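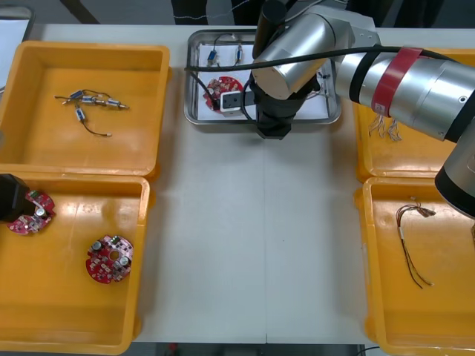 Two-arm cell at Cumunberg, with motors, round boards and wire harnesses in the orange bins and the paper-lined tray at the back.

Agata Morelli has been comparing grippers on the same bench since November. The parts come from small motor assemblies, and the task is to move them between bins and tray without pulling on a lead.

"The motors are the easy part," she says. "A cylinder gives you two good contact lines. The leads decide whether the pick is usable."

Her shortlist came down to two parallel-jaw units, the Nultar and the Negri. Both were run through 3000 picks at the same approach speed, with finger pads replaced every 16 hours of running. The Nultar closes faster and holds its position better when the part is off center. The Negri has the finer force control, down to a setting of 5 newtons, and Morelli prefers it for the circuit boards.

"A round board has no edge to square up against," she says. "If one jaw touches first, the board turns. With the Negri I can close slowly and let it settle. With the Nultar I had to rewrite the approach."

Harnesses remain unsolved. Thin wires spread out over the bin floor, and neither gripper can reliably take one strand and leave the next. Her current method is to grip near the bundled end and accept a wider clearance on the way out.

Both arms run from a Dendeck controller. Morelli measured a delay of eight milliseconds between the jaw-contact signal and the stop command, and considers that acceptable for motors and marginal for boards. She has asked for the contact signal to be handled at the gripper.

Asked which unit she would order today, she says the Negri, with longer fingers. "The short ones bring the gripper body too close to the bin rim. I lose the corners."

The next series will use the same parts and a new set of pads.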